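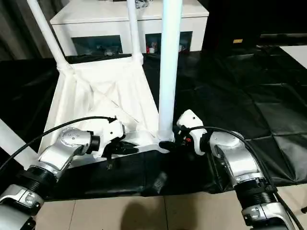

# Setting up the two-arm assembly cell at Lumdale

Good morning from the Lumdale workshop! Brisa Bañuelos asked me to write down how we get the cell ready for pole-and-frame work, and I'm glad to, although she knows most of it better than I do. Put the kettle on first, it takes a while to read.

## Cables before anything else

With the power off, follow each cable by hand from the gripper back down the arm. You want a lazy loop over the elbow, with enough slack for the wrist to turn all the way round and none left over to snag on the work. If a loop feels tight, undo the clip and feed a little more through. Then wipe the joint rings with a dry cloth (please don't use the blue spray, it leaves them sticky).

## Setting the grip

Open the Koreck panel and load the profile called Noltden 6. It closes the left gripper first, to steady the base, and the right one three seconds later, to take the pole. Start with the force at 14 and go up to 18 only if the pole slips.
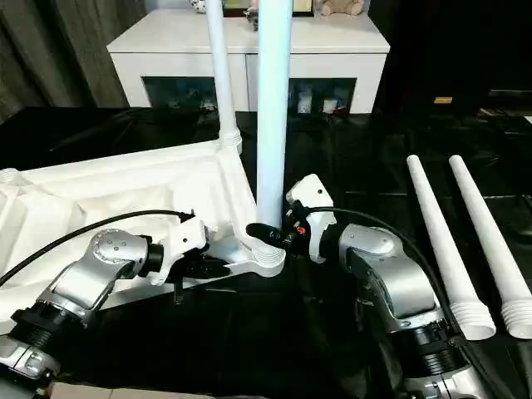

*Left gripper against the base, right gripper on the pole just above the socket collar.*

Run the cycle three times at slow speed with your hand near the stop button. I like to listen as much as look, and a clicking from the wrist usually means the gripper fingers want tightening, so do give them a quarter turn and try again.

## Lining up the two arms 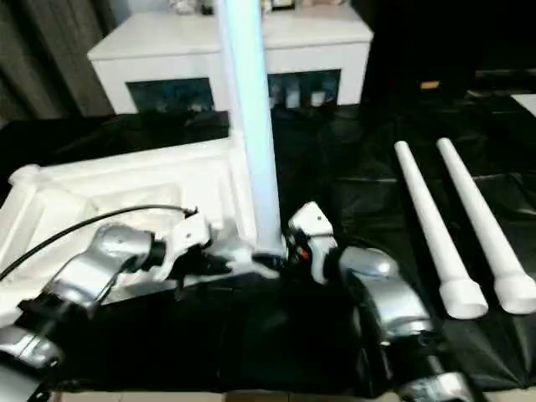 Alignment drifts a little each time the cell is moved, even by a few inches, so Nanna Dalsgaard and I check it every morning with a pole from the kit. Jog both arms in until they meet on the lower part of the rod, one from each side, and keep the spare rods lying over to the right, well clear of the left arm. Now let the left hand go. If the rod leans, the right arm is out and needs its zero set again from the Mendoza menu, page 6.

Save the offsets, note them in the book by the door and park both arms.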